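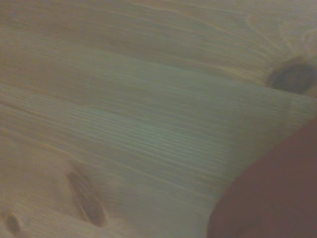
Wrist camera view over a pine board, knots and all. Gripper finger bottom right.

August 8, 2022

I've had the Cenance report open since breakfast and I'm going to grumble about it in public. Thread. It's a method for judging how far a gripper is from a wooden surface using nothing but the wrist camera. No depth sensor, no touch pad.

The claim, as they put it: the network "reads the grain". Lines get wider apart as you come closer, so the spacing tells you the height. Nice idea. I'd like it to be true, we all have drawers full of depth sensors that hate pale wood.

What I don't believe is that the report shows it.

Start with the picture at the top. That's the sort of view the network has to work from. Very close, slanted, grain running across it, and a big dark curve in the corner that is the finger and is badly out of focus.

Now look at the middle band. The lines are tightly packed and a bit soft. Is that motion or shallow focus? I can't tell from one still and I doubt you can either. It matters, though, as the whole method rests on measuring the gaps between those lines.

And higher up on the same board the grain is much wider. Same piece of wood, same view, different spacing. So which spacing means "close"?

The report does deal with this, in one sentence. It says the network "learns to compensate for natural variation". That may be so. There's no test of it anywhere.

On to the data. They recorded 1193 approaches to a board. After filtering, 837 were left. Of those, 700 went into training and the rest were held back for testing.

First question: what got filtered out? The report says "low quality approaches". Low quality how? If the blurry ones went in the bin, then the test set has had the hard part removed as well.

I'm not saying they did that. I'm saying I can't rule it out, and they could have ruled it out for me with one table.

Second question, and it's the big one. How many boards?

Two.

Every approach, training and testing, came from the same two pine boards. It's in the appendix, under the lighting notes, in a sentence about the clamps.

Go back to the knots. One dark one at the right, a long narrow one lower left, a small round one near the bottom corner. If you've seen that board a few hundred times you don't need grain at all. You know the knots like you know the stains on your own worktop.

A known knot is a ruler. It has a fixed size on the board, so when it looks bigger you're closer. A network that memorises a handful of knots will score very well on held-back approaches to the same boards and fall over on the next plank.

The split was random by approach, too. So the test approaches sit in between training approaches, over the same patches of wood. That's a very gentle exam.

Somebody will say "but that's how everyone splits". Yes. I've done it. It was wrong when I did it as well.

We had a go at checking this in May, on our own arm, using the code they put out (credit for putting it out, it ran on the second try, and the install notes were better than ours ever are).

Check one: keep their split, keep one of our boards for everything, train as described. It works! Smooth approaches, sensible heights. I was briefly cheerful.

Check two: train on that board, test on a different pine board from the same shop. Much worse. It would slow down far too early over wide grain and come in too fast over tight grain.

Which is what you'd expect from something that reads grain spacing and doesn't compensate for natural variation, so in fairness part of their story held up. It does seem to read grain. It just reads it like a tourist with a phrasebook.

Check three: same board for training and testing, but we painted out the knots in the test images. Worse again than with the knots left in. So it was leaning on those too.

Before anyone shouts: painting out knots makes odd-looking patches and that alone could upset a network. We tried painting out plain bits of the same size as a control. That hurt less. Small test, one arm, one lab, please don't quote it as more than that.

Check four is the one I keep coming back to. We covered the board part of the view and left only the finger visible. Then trained on that.

It should have learned nothing. The finger is fixed to the same thing as the camera. But it still did better than guessing.

My best guess is shading. Close to a pale surface the finger picks up light differently, and there's that thin lighter halo along its edge which may shift too. Or our lamp was doing something silly. I haven't pinned it down.

If it is shading, fine, that's a real signal, use it. But then the title of the report shouldn't have the word "grain" in it.

A few replies already, so, in order.

"Does this sink Cakau?" No. Cakau is their planner and sits on top of this. It only wants a height number from somewhere. Feed it from a depth sensor and it will carry on as before. I have separate moans about Cakau.

"Kocabaş got it working on oak." I've seen the clip. It's one approach, to one board, and we aren't told whether that board was in the training set. I'd love to see the next ten planks off the pile, in the order they came, with the bad ones left in.

"You're being harsh on a small team." Perhaps. They were open with the code and they put the board count in writing, even if you need a torch to find it. Plenty of bigger groups wouldn't have. My quarrel is with the headline and with people repeating it.

"Isn't a wrist camera enough for people?" People don't have a camera on the wrist. They've got two eyes some way off and a fingertip that can feel the wood. I don't get much from the comparison.

"Why not just fit a touch sensor?" You can, and we do on the other arm. The point of the method is to slow down before contact. A touch sensor tells you when you've arrived.

What I'd want before I believed it:

Split by board. Nothing from a test board in training, not a single image.

More boards. Some clear timber with no knots whatsoever, some very knotty, some planed, some rough.

The filtered-out approaches put back, or at the very least shown, with a line each on why they went.

Results broken down by where on the board the gripper was heading. Over a knot, beside a knot, nowhere near one. An average across the lot hides the only thing I'm curious about.

A dull baseline. Time since the approach began, nothing else. If the arm always starts from the same height and moves at the same speed, a stopwatch will do very well, and I'd like to know how well before I'm impressed by a network.

I asked them about the stopwatch one by email. The answer was that start heights were "varied". I asked by how much. That's where the conversation has got to.

We'll run the split-by-board test ourselves at Sovovard once the bench is free, same code, no tuning from us. If it works I'll post that here just as loudly, and I'll pin it.

Accept all cookies | Manage preferences
We use cookies to keep you signed in and to show posts you may like.

Small correction to the post on check two: "same shop", yes, but it wasn't the same delivery. The second board was a touch yellower. We turned the test images grey and ran it again and it made little difference, so I don't think colour was the trouble.

Also, several people have asked what the network sees when the finger covers a corner like it does in the picture. Nothing special. There's no mask. The covered part goes in with everything else, and the report doesn't say whether they tried it with one.

We didn't try a mask either. Adding it to the list, under the lamp.

Last one from me tonight. If you've run the Cenance code on any wood at all, send me your split, your board count and your worst approach. I've got enough best ones.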